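Chapter 7
Light and Surface in Small Rooms

Terms introduced in this chapter: luminous flux, illuminance, luminance, reflectance, diffuse reflection, specular reflection, cosine law, inverse square law, interreflected component, adaptation

7.1 Why surfaces come before lamps

Chapters 5 and 6 treated the lamp as the main object of study. The reader should by now be able to read a distribution curve, work out the flux leaving a fitting in a given direction, and allow for losses in a shade or diffuser. None of this is enough to predict how a room will look. Light on its way from a lamp to a wall cannot be seen from the side unless there is dust or smoke in the air. The eye responds to light that has left a surface and reached the pupil, and the amount and direction of that light depend on the surface at least as much as on the lamp.

Two rooms of the same size, fitted with the same lamps in the same positions, can differ by a wide margin in measured light level. In the Bedden survey, which is used for worked problems throughout this part of the book, Deepika Joseph and Jagadeesh Kaimal took readings in pairs of bedrooms on either side of a shared wall. The rooms were mirror copies. One room in each pair had been painted white and the other had been left in dark brown paneling. With identical lamps switched on, the white rooms gave higher readings at every point of the grid, and the gap was greatest in the corners farthest from the lamp.

The corners matter because very little light reaches them directly. Most of what arrives there has already struck the ceiling, a wall or the bedding. A dark finish absorbs a large share at each strike, and the loss is repeated every time the light crosses the room.

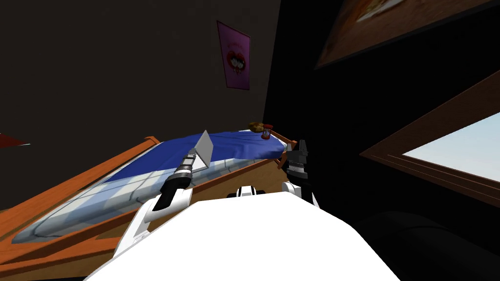
Bedrooms are a convenient starting point for this reason. They are small, they usually have one large horizontal surface well below eye level, and they are often lit by one or two weak sources. The bed takes up a large part of the floor area and its covering can be changed in a minute, which makes it the cheapest reflecting surface to alter. A change from a dark blanket to a pale one sends more light up to the ceiling and from there back to the rest of the room. The effect is modest but it can be measured with an ordinary light meter, and Exercise 7.4 asks the reader to do so.

7.2 Illuminance and luminance

The two words are close in spelling and are often confused. They describe different things and are measured with different instruments.

Illuminance is the luminous flux arriving at a surface, divided by the area of that surface. Its unit is the lux, equal to one lumen per square meter. It says nothing about what the surface does with the light. A sheet of black felt and a sheet of white paper lying side by side under the same lamp have the same illuminance.

Luminance is the luminous intensity leaving a surface in a stated direction, divided by the area of the surface as seen from that direction. Its unit is the candela per square meter. The felt and the paper have very different luminances, and it is this difference that the eye sees.

For a perfectly matte surface the two are linked by a simple relation:

luminance = (illuminance x reflectance) / pi

Reflectance is the share of the arriving light that is sent back, given as a number between zero and one. The relation holds for all viewing directions as long as the surface is matte. Fresh plaster, unglazed clay and most woven cotton come close enough for room work. Gloss paint, polished stone and bare metal do not, and the relation must not be used for them.

A reading of 284 lux on a matte desk top with a reflectance of one half gives a luminance of a little over 45 candelas per square meter. The same reading on a desk of half that reflectance gives half the luminance. A person moving between the two desks will report that the second is dimmer, and will often ask for a stronger lamp, although the meter shows no change.

7.3 Distance and angle

Two laws govern the light that reaches a surface directly from a small source.

The inverse square law states that illuminance falls with the square of the distance. If a small lamp gives 284 lux on a surface facing it at one meter, it gives 71 lux at two meters. The law applies when the source is small compared with the distance. A common working rule is that the distance should be at least five times the largest dimension of the source. A long tube mounted close above a mirror breaks this rule, and the fall in light across the face of a person using the mirror is slower than the law predicts.

The cosine law states that illuminance on a tilted surface is equal to the illuminance it would have if it faced the source, multiplied by the cosine of the angle of tilt. The same beam is spread over a larger area as the surface turns away. At a tilt of 60 degrees the illuminance is halved. At 90 degrees the direct component is zero, and anything the meter reads has come from somewhere else in the room.

The two laws are applied together. The usual form is:

illuminance = (intensity x cosine of tilt) / (distance squared)

The tilt is measured from the normal, meaning a line standing at right angles to the surface. Students who measure it from the surface itself obtain the sine in place of the cosine. The error is hard to spot at 45 degrees, where the two are equal, and for that reason 45 degrees is a poor choice for checking a method.

Padmavathi Iyer's readings from the Rodeck house show the cosine law at work on a pitched bedroom ceiling. The slope faced toward a floor lamp at one end of the room and away from it at the other. Readings at points equally distant from the lamp differed by a factor of 4. The paint was the same on both slopes and the meter had been checked at the start of the session. 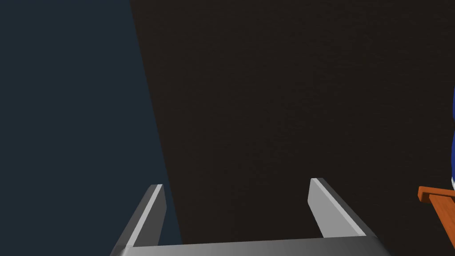 Objects with several flat faces are useful for learning to judge tilt by eye. Each face has one normal and so one angle to a distant source, and if the material is the same all over, differences in tone between faces must come from the light and the direction of view. A matchbox will do, or a folded card stood on a table. The two upright plates shown just before this paragraph serve equally well: the left one has a medium gray outer face, while its inner face carries a bright pale-gray strip along one edge. The reader should cover the strip with a fingertip and compare the remaining tones, then do the same with the lighter top and darker front of the broad gray bar beneath. Judgments of this kind are rough. They are good enough to decide where a meter should be placed, and they should be written down before the meter is switched on.

7.4 Matte and glossy reflection

A matte surface scatters light in all directions. Its luminance is the same wherever the observer stands, and it changes only when the light falling on it changes. This is called diffuse reflection.

A mirror sends light from each direction of arrival into a single direction of departure. The two directions make equal angles with the normal. Its luminance depends almost entirely on where the observer stands. This is called specular reflection.

Most household surfaces fall between the two. A coat of semigloss paint behaves as a matte layer with a weak mirror on top of it. Seen from most positions it shows its own color. Seen from the mirror direction it shows a pale patch, which is a blurred image of the lamp. The patch moves when the observer moves, and this is the simplest test for telling it from a stain or a patch of uneven paint.

The width of the patch depends on the roughness of the surface. A smooth finish gives a narrow and bright patch. A rougher finish spreads the same light over a wider range of directions, and the patch becomes broad and faint. Brushed finishes are rougher across the brush lines than along them, so the patch is drawn out at right angles to the lines.

Nerys Sayce, who repeated part of the Bedden work with glossy doors in place of painted ones, found that readings taken on the opposite wall changed when a door was moved through a small angle. No such change was found with the matte doors. Her notes recommend that doors be closed and latched before any reading is taken, and that rule is followed in the exercises.

7.5 The interreflected component

Light that reaches a point after one or more reflections is called the interreflected component. It is added to the direct component to give the total. A rough estimate for a closed room can be made from four quantities: the flux from the lamps, the total area of all surfaces, the average reflectance, and the share of light absorbed at each strike. The last is one minus the average reflectance.

interreflected illuminance = (flux x average reflectance) / (total area x (1 - average reflectance))

The average must be weighted by area. A small white door in a large dark room changes it very little. A ceiling changes it a great deal, and a bed comes between the two.

The formula assumes that the light is spread evenly after the first strike. The assumption is fair for a room close to a cube and poor for a long corridor. In the smallest of the Bedden rooms the formula gave 35 lux at the pillow, with the lamp shaded from direct view. Chandrasekhar Kamath's measured value was lower. Part of the difference was traced to an open wardrobe, which had been entered in the table as a flat surface with the reflectance of its door. An open wardrobe acts as a cavity. Light that enters it is reflected several times among clothes and side panels, and little of it comes out again.

Section 7.6 sets out the method for cavities in full. Before going on, the reader should work through Exercises 7.1 to 7.3, using the table of reflectances at the back of the book, and should keep the results, as they are needed again in Section 7.8.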